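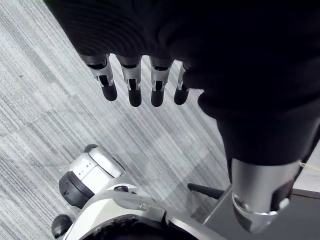 Page last changed: July

How to Host a Robot Demonstration for Visitors

This page is for staff who run demonstrations in the Mokoena rooms. It covers preparation, the demonstration itself and closing down. Staff who have not led a session before should watch one in full first and then lead one with an experienced operator present.

Before the visitors arrive

Confirm the booking with the Pitero front desk and ask for the number of guests. A group of more than 10 must be divided, with one part waiting in the reception area. Allow around 25 minutes for each part, including questions.

Walk the floor on the visitors' route. Cables that cross the route must be moved or covered. Mark the visitor line with tape at least 2 meters from the reach of the arms, and check that the emergency stop can be reached from the operator's position.

Inspect both hands. Move each finger by hand with the power off and look at the fingertip pads for wear. Check that the fabric covers lie clear of the finger joints and do not pull at the wrist. A cover that has ridden up should be reset before power is applied. Report any finger that sticks in the Aromon log and do not use that hand until it has been cleared.

Setting out the bathroom station

The bathroom station is the one most visitors ask to see. Set it out as a household would keep it, with ordinary items on and near the vanity. The water supply stays off at all times.
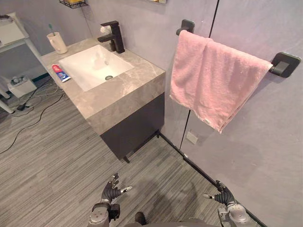 Run the chosen task once before opening the door. Suitable tasks for a first visit are lifting the toothbrush from the mug, moving the toothpaste tube from one end of the counter to the other, and taking the towel from the bar. The towel is the slowest of these and should come last. Return every item to its starting place after each attempt.

During the demonstration

Begin with the robot still and its hands open. State the task in one sentence, say whether the robot is being guided by an operator or is running a stored program, and then start. Speak only when the arms have stopped.

If an attempt fails, say so and try again. After 3 failed attempts, move to another task. Guests may ask questions between tasks. They may handle the spare finger kept at the desk, but may not touch the robot, even when it is switched off.

Closing down

Lower the arms to the rest position, switch off power and wait for the status light to go out before crossing the tape. Enter the tasks shown and any faults in the Aromon log. Visitor feedback cards go to the Prorkano office, Room 600.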